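The Joy of a Shared Laundry Room

When I moved into my flat on Junell Road I sulked for a week about having no washing machine of my own.

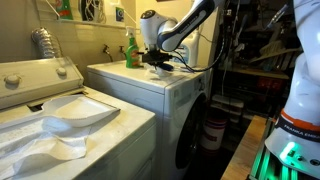 My mum thought it was a terrible idea. She's had her own machine since before I was born and she talks to it - she'll say "come on, love" when it gets to the spin. I was 40 and going back to carrying my pants downstairs in a bag, like a student!

But I've come round to it, and it's mostly down to the waiting. You can't really do much with the length of a wash. It's too short to go into town and too long to stand there, so I started taking a book down, and then I started talking to people. Getachew Adugna from the floor above taught me how to get turmeric out of a tea towel (washing-up liquid, left overnight, then a sunny windowsill) and I gave him my spare key, so I suppose we're friends now.

There are rules, of course, mostly unwritten. You don't touch anyone's wet things until they've had a fair chance to come back. Never Sunday at 4, when the whole Berhe family does school uniforms and there's not a peg to be had. And odd socks go on the radiator, where one of mine has been living since September.

I did price up a little machine for the kitchen last month. I measured the gap and everything, then bought a bookcase for it instead.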